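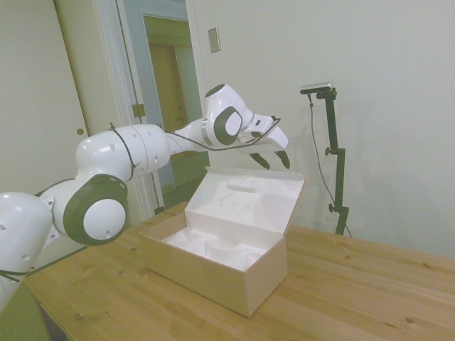 Do I have to book for the Skendix open day in Trestham, or can I just turn up and watch the robots?

**sunolska_mum**

You can turn up and walk round whenever you like, but the robot demonstrations need a booked slot. Went last April with two kids and my dad. Free to get in, the demo slot is 3 pounds each and you pay when you book, not at the door. Slots are on the Skendix page under Visits - scroll right down, it's below the job adverts for some reason.

Things I wish I'd known:

- go in the morning. They get 400 people through in the day and most of them seem to come after lunch
- the first slot is 10am and the queue was short. By 1pm it went out past the bike racks
- children under 110 cm can't go in the front row. They do measure, there's a mark on the door post. Mine just missed it and there were tears, but the second row is on a step so he saw plenty
- no prams in the demo room, leave them in the corridor
- toilets are up one flight, the lift works but you have to ask for it

The demo itself is slower than you'd expect. If your lot are hoping for somthing like off the telly, warn them. It's an arm doing packing, a thing at a time, and the person running it stops and talks in between. My dad loved it. The little one was done after ten minutes and wanted the biscuits.

Parking - don't bother. Get the 53 from the station, stops right outside.

*Edit: someone messaged to ask about dogs. Assistance dogs only, it says so on the ticket.*

**trestham_tom_cat**

just turn up its fine. I never booked and got in

*Replies to this:*

sunolska_mum - To the demo or just the building?

trestham_tom_cat - building. watched the demo through the window in the corridor. could see most of it tbh, couldnt hear a thing

kunfan - That window had a blind down when I went so don't rely on it.

**kunfan**

Bit more for anyone coming for the robots and not the day out. I've been to three of these now, two at Skendix and one at the Kun place over in Sunolska.

Book the last slot if you can get it. Fewer kids, and whoever is running the thing has stopped rushing, so you can ask proper questions. I asked what happens if the box is put down a bit crooked. Got shown, which was far better than being told - they turned it by hand and ran the whole lot again. Missed the first go, got it on the second. Nobody seemed bothered by the miss and I liked that they didn't hide it.

Other stuff I asked, from memory, so check it yourself:

- grippers. They swap the fingers depending on the job. For boxes it was a plain two finger one. I was told soft bags are much harder and they don't show those on open days
- speed. Turned down a lot for visitors. Can't remember the number
- can you have a go. Sort of. On the late slot they let a few adults push the arm along by hand with it in the slow setting. Not kids. You sign a sheet first
- photos are ok, no flash. Filming you have to ask, I asked, they said fine as long as no other visitors were in it

Stand on the left if you can, whoever's explaining tends to plant themselves on the right and you end up looking at their back. Wear layers as well, demo room is stuffy and the main hall is freezing.

Kun's day is smaller and you don't book at all, but it's mostly slides and one arm behind a screen. If you only do one, do Skendix.

Not sure on this year's price, might have gone up. The page still said 3 pounds when I looked this morning but it also still had the old map on it - the entrance moved, it's round the side by the loading doors now, follow the yellow signs. Ring them if you need step free acess, the side door has a lip on it and they put a ramp down if they know you're coming.

*Replies to this:*

trestham_tom_cat - ok booked the late one. is there food

kunfan - Tea and biscuits till 3ish. Chip shop opposite the bus stop.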